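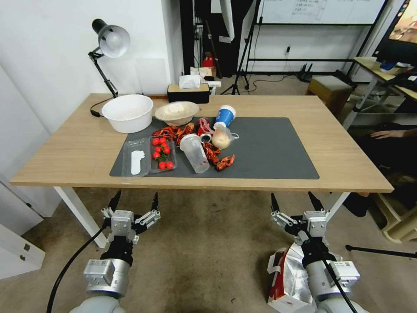 Photo: Arlo Ruiz-Ortega, from the table-clearing station at Varnaner

Who Clears the Table? Automation and Its Chores at a Catering Supplier
Final report, Work and Technology seminar
Lucie Poirier, Imani Boateng, Arlo Ruiz-Ortega
Submitted March 6, 2026

1. Background

Varnaner rents out dishes, tables and people to offices that would like lunch without having to think about it. The people part is expensive. In October the company set up a two-armed robot in a back office and began teaching it to clear up after a meal, with the idea that it might one day work the return counter at the Pundumby depot, where the used trays come in.

Our group spent 6 afternoons there. We wanted to know what the job of clearing looks like once a machine is supposed to do it, and what happens to those who did it before. We had prepared a survey. Two employees filled it in, one of them in pencil and under protest, so most of what follows comes from interviews and from standing in the way.

2. The work

A trial begins with someone making a mess. We had not expected this to be a skilled position. A typical table has a clamshell of cherry tomatoes standing open, a few pieces of crayfish on the gray mat, a plastic cup on its side, a drink can lying down, and a bun in a clear bag. A paper cup is left upright, presumably to keep hope alive. The arms then have to sort all this into what is thrown out, what is washed and what is food somebody may still want.

Elibariki Athumani worked the return counter for years and is now what the company calls a scene lead. He lays the tables. He told us his first ones were rejected for being too tidy. "I put the lids back on. You can't help it. They had to ask me to be worse."

He also operates the arms by hand while the software records his movements, and that takes up the larger part of his shift. Crayfish are unpopular. They come in no standard shape, and a gripper with two fingers has opinions about shells. Tomatoes are easy to pick up by the stem and easy to ruin any other way. Hollis Whitfield, the shift supervisor, keeps a log of completed trials, which stood at 744 when we left. A good counter hand, she pointed out, gets through that many trays before the end of a week and has time to complain about it.

3. What changed

Nobody at Varnaner has lost a job to the robot so far. Two have been moved to it. Both kept their pay grade, and both said their backs were better, since the counter involves lifting crates and the new work mostly involves sitting down. Both also said they missed company. The depot is loud and full of drivers. The back office has a whiteboard and carpet.

What bothered Elibariki more was the question of who knows what. On the counter he decided without thinking whether a half-full container went in the trash. Now he has to decide the same way every time and write the rule down. The rule sheet for leftovers is on its fourth revision, and the entry for bread is longer than the one for glass. He is proud of the sheet. He is also aware that it is his job, typed up.

Hollis was more relaxed. In her view the counter will need a person beside the machine for years, if only to deal with soup.

4. Limits of this report

We spoke mainly to people who had agreed to the new work. Three counter hands at Pundumby declined to be interviewed, one of them by continuing to stack trays while we introduced ourselves. We were not shown any costs. Imani asked twice.

5. Findings

The tiring part of clearing has moved from the arms and back to the eyes and the patience. Varnaner should pay for the rule writing as a separate skill, which it currently treats as something Elibariki does between trials. It should also rotate staff between the office and the depot, as both of the people moved there requested. Hollis has said she will raise rotation at the next scheduling meeting. The interview notes are in Appendix A, and the survey, such as it is, is in Appendix B.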